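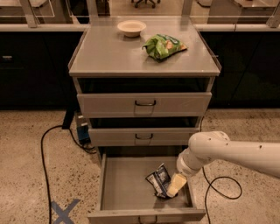

The Koltine rolling cabinet in light gray, with a snack pouch in the bottom drawer.

Plakell Adds Koltine Rolling Cabinet to Its Break Room Line

Three-drawer metal unit is meant for snacks, cups and small supplies in shared offices

MOSTUMNESS – Plakell, a maker of metal storage for offices and workshops, today announced the Koltine, a three-drawer rolling cabinet for break rooms and shared work areas. The cabinet goes on sale in December through the company's own store and through office furniture dealers that already carry Plakell products. The list price is $128.

The Koltine is the first Plakell cabinet planned from the start for food and break room supplies. The company's earlier rolling cabinets were sold for tools, paper and hanging files. Customers had been buying the smallest of them and putting it next to the coffee machine, and many wrote in to ask for changes. They wanted drawers shallow enough that small packets would not get buried, a handle that could be pulled with one or two fingers, and a top that could be used as a shelf without things sliding off the back.

"People told us they had a file cabinet full of crackers," said a Plakell spokesperson. "It held a lot, but everything ended up in a pile at the bottom and the packages underneath went stale. They asked for something lower and shallower that they could move out of the way to mop."

Design

The cabinet body and drawers are metal and come in light gray. The top is flat, with a slightly raised rim along the left, right and back edges. The front edge has no raised rim, so crumbs can be wiped straight forward into a hand or a dustpan. There is room on top for a bowl and a few bags of chips, or for a tray of mugs.

Each of the three drawers has a dark U-shaped metal pull in the center of the front panel. The pulls are the same on all three drawers and are attached with screws from the inside. Replacement pulls can be ordered one at a time.

The drawers have full side walls and a plain, smooth bottom with no dividers. Plakell tried a version with fixed dividers and dropped it. Test users kept running into packages that did not fit any of the sections, and the corners were slow to clean. A loose divider set is planned as an add-on next year. Pricing for the set has not been decided.

All three drawers can be opened independently. The bottom drawer opens all the way out for loading, and someone standing over the cabinet can see what is in it without crouching. Plakell recommends keeping heavier items, such as canned drinks, in the bottom drawer and lighter items above. The company also recommends closing the upper drawers before the cabinet is rolled to another spot.

Testing in break rooms

Before settling on the final version, Plakell placed 89 cabinets in offices, clinics and repair shops in and near Mostumness. The cabinets stayed in place for one season, and the people who stocked them filled out a short form each month. The form asked what was kept in each drawer, how often the cabinet was moved, and what needed fixing.

The two most common complaints were noise and labels. Early cabinets made a sharp sound when a drawer was pushed shut, which was a nuisance in rooms next to a meeting space or an exam room. The production version has softer bumpers at the back of each drawer. As for labels, testers found that paper tape curled up on the painted fronts after a few weeks of wiping. Each Koltine now ships with a sheet of wipe-clean labels that can be peeled off and moved.

The forms also showed how people divided up the space. In most of the test sites the bottom drawer was used for snack pouches and bars, the middle one for tea, sugar and stirrers, and the upper one for napkins and flatware. A number of sites kept cleaning sponges and cloths in the cabinet too. Plakell suggests giving those a drawer of their own, or a lidded box, so that they stay apart from anything people will eat.

One change that testers asked for was left out. Several sites wanted a lock on the upper drawer. Adding one would have raised the price and put a keyhole in the front panel, and most of the other sites said they would leave it unlocked. Customers who need a lock can order the company's existing file cabinets, which have one as standard.

Jireš to handle finishing

The Koltine is painted at Jireš, a coating shop that has worked with Plakell on its workshop shelving. Jireš applies a matte powder finish to the body and drawers before final assembly. The finish was picked for how well it stands up to repeated wiping with dish soap and warm water. Abrasive pads are not recommended, as they will dull the surface.

The first production run is 906 cabinets. Plakell expects to fill orders from the test sites first and to ship to dealers after that. A second run is scheduled for early spring.

Care and assembly

The cabinet ships with the drawers already installed. The casters are packed in the bottom drawer and are pushed into place by hand with the cabinet lying on its back. Plakell advises that two people turn the cabinet upright. No tools are needed.

For regular care, the company gives the following advice:

Empty the drawers once a month and check the dates on packages.

Wipe the inside of each drawer with a damp cloth, then dry it before putting anything back.

Fold over or clip open bags before storing them. Open bags left on top of the cabinet should be emptied into a container or thrown away at the end of the day.

Turn the casters by hand every few months and remove any thread or hair.

The drawers can be lifted off their runners for a full wash. Instructions are printed on a card taped inside the upper drawer and are also available on the Plakell website.

Availability

The Koltine will be sold in light gray at launch. A second color, dark green, is being tested and may be added with the spring run. Orders of 10 or more cabinets can be delivered to separate addresses at no added charge for handling, though normal shipping rates apply to each address.

Sites that took part in the test may keep their cabinets or trade them in for the production version. Trade-in forms will be sent out in November. Cabinets that are returned will be repainted and sold at a lower price from the company's Mostumness warehouse.

Dealers can request a floor sample, product sheets and a set of color chips through their usual Plakell contact.

About Plakell

Plakell makes metal cabinets, shelving and carts for offices, clinics and workshops. The company designs and assembles its products in Mostumness and sells them directly and through independent dealers.

Press contact

Plakell Press Office, Mostumness
Product photos and measurements are available on request.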